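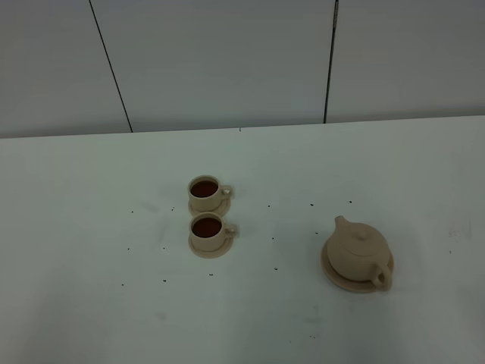
Figure 2. Two cups and a teapot on a tabletop.

4.2 Informal contact and the conduct of members

Most work on provincial legislatures treats the chamber as the place where conduct is regulated. Standing orders set out who may speak and for how long, and the Speaker can name a member who ignores a ruling. Okafor and Steyn argue that this leaves out the hallways, caucus rooms and lounges where members spend much of a sitting day. Our interviews support that view. Former members in the Grunaswood sample described few serious disputes on the floor. The ones they remembered began after adjournment, often over a committee seat or a remark made to a local paper.

We coded 2,000 pages of interview transcript and diary material for references to contact between members of different parties. Two coders, Arancibia and Joubert, worked separately and met to settle disagreements. Contact over tea or a meal was coded apart from contact in corridors — the first is usually arranged, the second usually is not.

Rules for these spaces were thin. Only 9 respondents could recall written guidance on behaviour outside the chamber, and most of those pointed to a general workplace policy that applied to staff. Complaints went to the party whip first. Hlongwane reports a similar pattern at the municipal level in Ntuli, although councillors there have had a formal code since October of the year his study began.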